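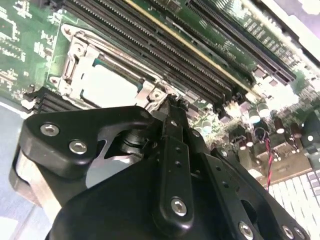
Item 3: server motherboard, processor socket with protective cover and retention lever.

DAVARLEY EQUIPMENT REUSE GROUP
Minutes of the meeting held on Tuesday at 2.15 pm, Stamison Room

1. Apologies and previous minutes
Apologies were received from the Pasichnyk site. The minutes of the January meeting were agreed, with one correction: under item 5, "returned" should read "retained".

2. Stock
The stock list was received. It stands at 961 items, of which 99 are awaiting inspection. Members asked that boards held separately from their cases be given their own line in future.

3. Server boards
The group considered the handling of processor sockets. It was agreed that:
Socket covers are to stay in place on any board stored without a processor.
The retention lever is to be released and closed by its end only, and without force.
Memory slots are to be inspected for dust and damage before a board is entered as fit for reuse.
The draft handling sheet was approved subject to these changes.

4. Tower cases
It was noted that cases have been reaching the bench in differing states. Cases are to be laid on their side with the side panel removed before inspection starts. The state of the socket, graphics card, power supply and drives is to be recorded on the job card. 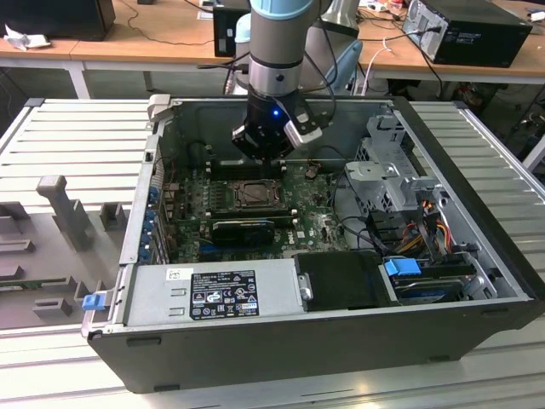 Members further agreed that power and data cables should be moved clear of the board before any part is lifted out. Hard drives are to be signed for separately and passed to the Plernero store the same day. A request to keep side panels beside the bench was declined for want of space.

5. Expenditure
Spending of £600 on replacement socket covers and antistatic bags was approved. A further £400 for shelving was deferred to the next meeting.

6. Any other business
The bench booking sheet is to be moved to the inside of the store door.

The meeting closed at 3.40 pm.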